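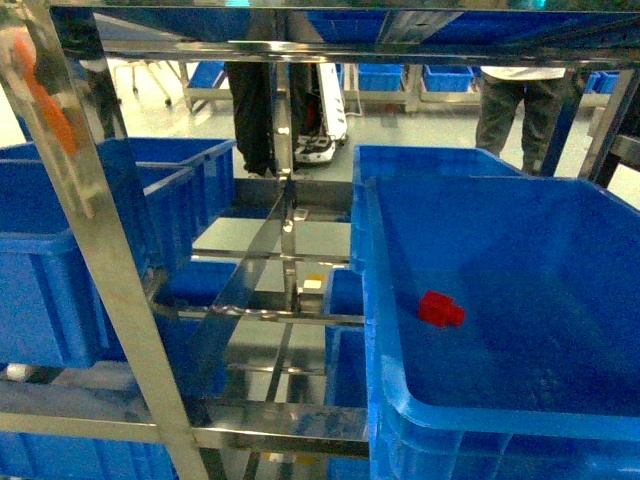
各位业主、各位版友：关于二期住宅楼公共储藏间的使用办法，物业服务中心拟于四月起试行新规，现将征求意见稿的要点在本版公布。储藏间原为各户自行堆放，近年纸箱受潮、过道被占的投诉较多，消防检查亦曾两度提出整改要求。新规拟取消纸箱及编织袋，统一改为不锈钢管架配蓝色敞口塑料箱，箱体可以叠放，侧面带筋，取放时不必挪动整排。像红色小块这一类零散物件，单独放在大箱箱底极易被遗忘，建议住户先装入小袋并注明房号，再行入箱。意见征集截至3月29日，请在本帖内回复，或将书面意见投入一层大堂意见箱。
发帖人：Lodum物业服务中心（版务）

2楼　湖畔旧居
已阅。原则上支持取消纸箱。去年雨季北侧墙面返潮，本人存放的一批旧书受损，当时并无任何通风措施。请物业明确：更换箱架之后，墙面防潮是否同步处理？如仅更换容器而墙体维持现状，则问题并未解决。

3楼　Tatsuya Imai
同意2楼意见，并补充一点。敞口箱没有盖子，灰尘如何处理？储藏间门口正对地下车库坡道，冬季风沙较大。本人主张采用带盖箱体，费用略高亦可接受。

4楼　西门老周
不赞成带盖。加盖之后，箱内存放何物一概不可见，巡查人员无法核验是否有电池、油漆、酒精等禁存物品。前年三号楼储藏间冒烟一事，即因住户将旧电动车电池裹在棉被内存放。安全应置于清洁之前。

5楼　Tatsuya Imai
回复4楼：本人理解安全方面的顾虑，但透明盖并不妨碍查看。阁下所述情形属住户违规存放，与有无箱盖并无直接关系，棉被同样可以遮挡视线。

6楼　西门老周
回复5楼：透明盖使用一年即发黄起雾，本人单位仓库用过，最后全部拆除。建议勿再重复采购。

7楼　Haruna Nishimura
请教版务：每户可使用的箱数如何确定？征求意见稿附件第二条写明“按户分配”，第五条又写“按面积酌情增减”，两条之间似有矛盾。本户面积较小，但家中有两名幼儿，推车、浴盆、换季衣物均需存放。若严格按面积计算，恐不敷使用。

8楼　Lodum物业服务中心（版务）
现就以上问题统一答复如下。
关于墙面防潮：工程部已列入四月工作计划，先做北侧墙面，完工后再安装管架，两项工程不同时进行。
关于箱盖：现阶段征求意见稿为敞口，盖子问题将汇总各方意见后再议。
关于箱数：第五条系沿用旧文本，表述确有不当。修订稿拟统一为每户2只，另设机动箱位，由有特殊需要的住户提出申请，申请表可在前台领取。
感谢各位指正。

9楼　南窗听雨
机动箱位由何人审批？标准是什么？一号楼当年的自行车位也设有“机动”，最后长期由固定几户占用，至今没有说法。本人并非针对现任物业，但制度如不写清，结果必然相同。请将审批人、使用期限、到期收回办法一并写入正文。

10楼　Miyuki Honda
附议9楼。建议机动箱位一次批准期限为一季度，到期须重新申请，并在储藏间门口张贴使用名单，只列房号，不列姓名。

11楼　湖畔旧居
张贴房号亦涉及隐私。谁家长期无人、谁家东西多，外人一看便知。本人倾向于由前台备查，业主可凭证件查阅。

12楼　Miyuki Honda
回复11楼：凭证件查阅，实际上不会有人去查，等于没有公示。储藏间有门禁，能看到名单的均为本楼住户，风险有限。

13楼　湖畔旧居
门禁去年坏了多久，诸位应当还有印象。本人保留意见。

14楼　Kiyoshi Furukawa
本人关注费用。附件三所列报价为每户70元，注明“箱体及标签”，管架部分未见列支。请问管架费用由公共收益承担，还是另行分摊？另，报价单位Belkadi与去年更换信报箱的是否为同一家？信报箱锁芯返修情况，各位想必清楚。

15楼　二单元住户甲
关于信报箱，我家锁芯修过一次，目前正常。供参考。

16楼　西门老周
我家修过，现在又打不开了，报纸只能从缝里往外抽。

17楼　Lodum物业服务中心（版务）
回复14楼：管架费用拟从公共收益中支出，不向各户另行收取，具体金额待比价完成后公布。目前收到Belkadi与Elleo两家报价，Belkadi确为信报箱供应单位。附件三仅为初步询价，尚未确定供应方。信报箱返修请各位拨打前台电话登记，不在本帖内处理。

18楼　Kiyoshi Furukawa
感谢答复。建议两家报价单原件扫描后上传，不要只公布汇总数字。并请注明管架承重。旧木架标称每层可承重200公斤，使用不到两年即中部下弯，当时无人能说明该数字的出处。

19楼　南窗听雨
支持18楼。还应注明安装后是否与墙体固定。孩子会攀爬，这一点不能马虎。

20楼　Haruna Nishimura
确有此事，上个月在储藏间见到两个孩子踩着旧木架取球，家长在外面打电话。除固定之外，较重物品应规定一律放在下层。
另外想确认标签的写法。只写房号即可，还是需要列出物品名称？本人希望只写房号。

21楼　Nestor Layug
本人为五楼租户，不清楚租户是否有权使用储藏间，征求意见稿通篇只写“业主”。如租户不能使用，请明确告知，以便本人另行安排；如可以使用，请将“业主”改为“住户”。

22楼　西门老周
租户流动性大，搬走后遗留物品由谁清理？过去几次均由物业代为处置，清运费从公共收益列支，等于全体业主负担。本人认为租户应通过房东申请，由房东承担责任。

23楼　Nestor Layug
通过房东申请，本人没有异议，只是希望写明。另外，本人在此居住已有六年，并不属于阁下所说流动性大的情形。

24楼　西门老周
回复23楼：所言是普遍情况，不针对个人。如有冒犯，特此致歉。

25楼　Tatsuya Imai
关于旧物清理，建议先发通知，给足时间。上次清理楼道，通知贴出三天即开始清运，本人当时出差在外，一辆折叠车就此不知去向，事后也没有清单可查。

26楼　Lodum物业服务中心（版务）
综合上述意见，修订稿拟作如下调整：
一、“业主”统一改为“住户”，租户须由房东签字确认后申请使用。
二、机动箱位按季度审批，到期收回；使用名单的公示方式尚有分歧，另行征询。
三、标签只写房号及登记日期，不要求填写物品名称。
四、管架须与墙体固定，承重数据以供应方书面文件为准，随报价单一并上传。
五、旧物清理前张贴通知并逐户电话联系，清运物品登记造册，保留备查。
箱盖一项，目前赞成与反对意见均有，暂不写入。

27楼　南窗听雨
第二条请写明审批人职务。

28楼　Lodum物业服务中心（版务）
由服务中心主管审批，已补入。

29楼　Tatsuya Imai
箱盖能否由住户自行配置？物业不统一采购，也不禁止，各取所需。

30楼　西门老周
自行配置可以，但巡查时应配合打开，拒不配合者收回箱位。

31楼　Tatsuya Imai
可以接受。

32楼　二单元住户甲
请问安装期间原有物品暂存何处？我家有一台缝纫机，不便搬上楼。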